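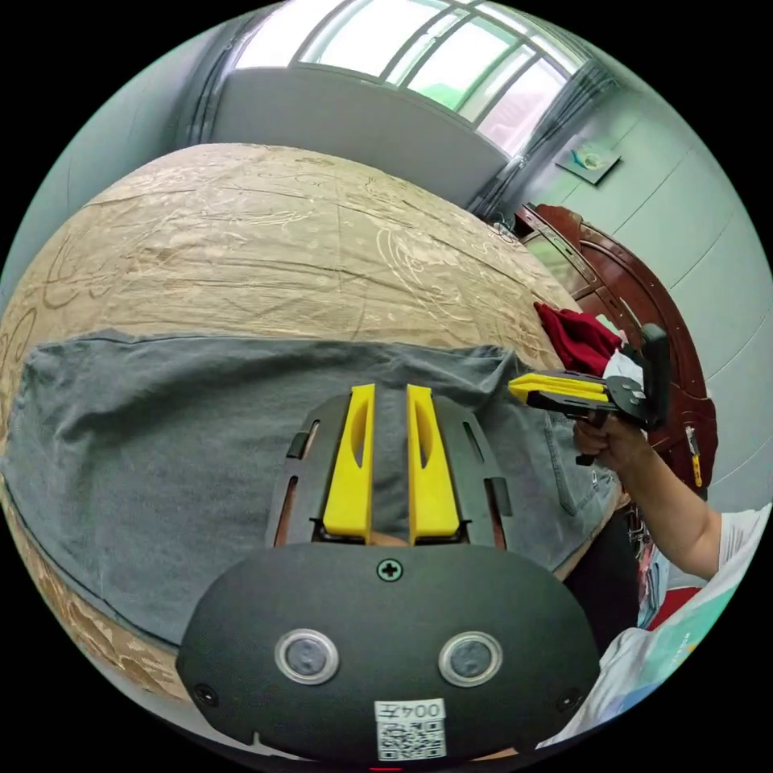 Flostitz, December

To: the Kesen users list
Subject: Re: gripper width drops to zero when cloth is held

Replying below the quoted part. I trimmed it to the bits that matter.

> We are replaying two-handed garment demos through the Kesen
> planner. On plain boxes and cups it all works. With cloth, the
> width channel goes to zero as soon as the fingers close, so the
> planner treats the hand as empty and skips the lift. The other
> hand then starts its move alone. We are on the default config
> with the Matar pose tracker. Is there a setting for this, or do
> we need to label the grasps by hand?
>
> Jonas Aebischer

Jonas, you don't need to label by hand. We had the same thing with our bed sequences, where a gray garment gets handled with two grippers on a patterned spread.

The default rule says a hand is holding something if the width stays above 3 mm after closing. A cup passes that easily. A single layer of cotton does not, and a pinched corner is often thinner than the noise in the width estimate. So the rule is wrong for cloth no matter how you tune the number. I tried going down to 1 mm and got false grasps all over the place.

What we do now is take the width out of the decision and look at the image between the fingertips. The steps are:

1. Find the frames where the width settles. We ask for 13 frames in a row with no change above the noise level.
2. Crop a patch above the finger gap, in the camera view of that same hand.
3. Compare the motion in the patch with the motion of the hand for the next 300 ms. If the patch stays put in the hand view while the hand moves, mark it as held.

Step 3 fails if the hand does not move after closing. In that case we leave the state as "unknown" and let the planner wait. Do not map unknown to empty, or you are back where you started.

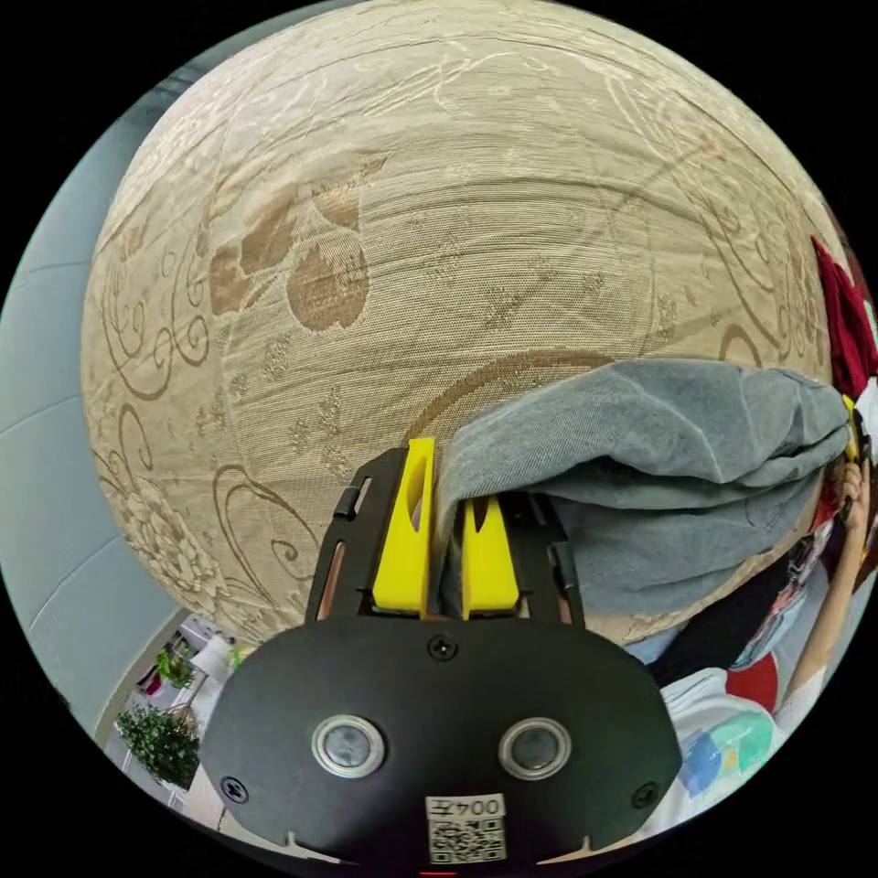

Can the check run while the other hand is still moving?
It can, as long as each hand keeps its own clock and its own state. The planner only needs both states at the point where the two arms are tied together for the lift.

One more thing about Matar. The bedspread on our set has a swirl pattern, and the tracker is happy with it as long as the cloth under it is still. Once somebody pulls on the garment the spread can shift too, and then the tracker follows the fabric and the hand pose drifts. We mask out the lower part of the view and anything within the reach of the fingers before tracking. That leaves the walls and furniture, and the drift went away in all but one of our 28 test clips. I still have to look at that last one.

The patch check is in the Jastenico tools repo under grasp_state, on the cloth branch – not merged yet. It reads the same log format you have. Set use_width to false and leave the rest alone for a first run.

If it still skips the lift, send me the state log for both hands and the config file. I don't need the video.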